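April 28, 2025

Lejla Krasniqi and I have been building a two-armed robot in the Dorkgate workshop since February. The real arms aren't mounted yet - for now it all runs in simulation, with a toy toilet as the test object.
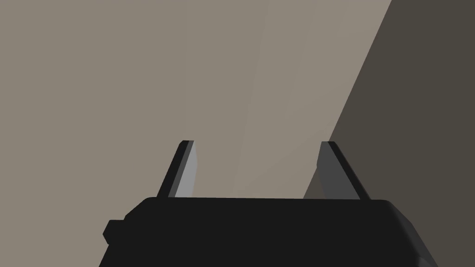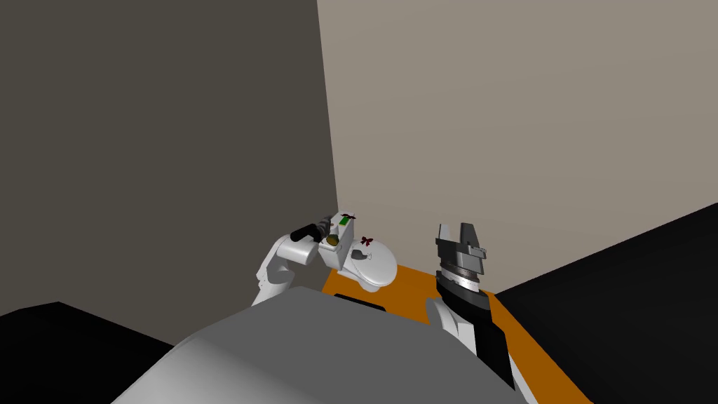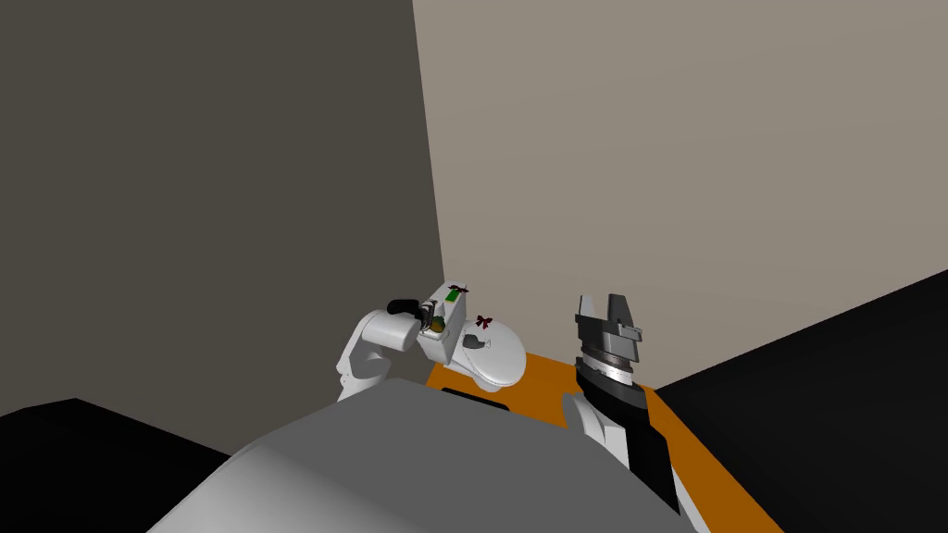
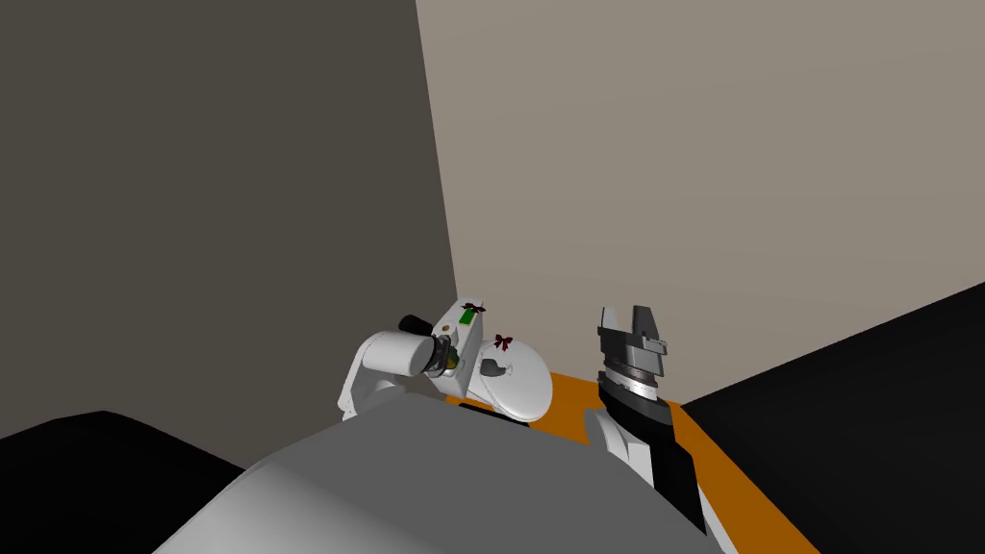
Why work in simulation first? A bad move costs me a restart and no broken parts. I've set aside 1,000 runs before we bolt anything down.

Eero Rautiainen is cutting the mounting plate next. It needs 10 holes and I still have to send him the drawing.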